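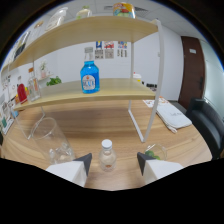

Zübeyde Altıntaş widerspricht gleich beim Hinsetzen: Eine Bar sei das nicht, eine Bar habe einen Tresen und jemanden, der einem das Wort abschneidet. Sie nennt es »das Regal«. Zwei Böden, helles Holz, weißes Metallgestell, und so steht es auf dem Tisch in der Gemeinschaftsküche, zwischen Menschen, die eigentlich nur Kaffee wollten.

Angefangen hat es im Juni. Damals wurde der Schrank in Raum 519 geräumt, und was dort an Flaschen aus Abschiedsfeiern überwintert hatte, brauchte eine neue Adresse. »Man kann so etwas wegwerfen«, sagt sie. »Oder man stellt es hin und behauptet, es sei eine Sammlung.«

Eine Ordnung gibt es auch, versichert sie. Die blaue Flasche steht unten, auf Augenhöhe derer, die sitzen. »Die fragen sowieso alle nach der blauen. Wenn ich sie nach oben stelle, muss ich jedes Mal aufstehen.« Ob sie schmeckt? Längere Pause. »Sie ist sehr blau.«

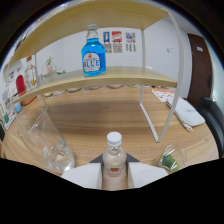
Betriebssportgruppe Fuvthorpe, Sparte Geselligkeit

Gemixt wird ohne Rezeptbuch. Der Kollege Aver brachte einmal eines mit, es dient inzwischen als Unterlage unter dem Drucker. Altıntaş hält wenig von Getränken mit mehr als zwei Zutaten, Limette zählt bei ihr nicht mit. »Limette ist Gemüse. Da lasse ich nicht mit mir reden.« Kleine Fläschchen mag sie dagegen sehr, auch wenn meistens fast nichts drin ist. Man könne sie so schön von links nach rechts räumen.

Das Umräumen ist ohnehin der sportliche Teil. Wer etwas herausnimmt, stellt es woanders wieder ab, und am nächsten Morgen sortiert sie nach. Nach Größe? Nach Farbe? »Nach Laune. Groß neben klein, damit es nicht aussieht wie in der Apotheke.«
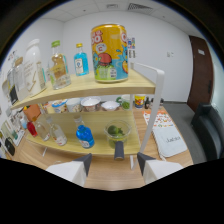

Bunte Dosen waren anfangs verboten – zu laut, fand sie, neben all dem Glas. Das Verbot hielt zwei Wochen. Inzwischen verteidigt sie die Dosen gegen jeden, der sie nach hinten schieben will. Auch die Tütchen und Päckchen dürfen bleiben, solange sie oben liegen und niemand sie »Deko« nennt.

Ein drittes Brett lehnt sie ab. Dann kämen nur wieder Leute mit Eierlikör.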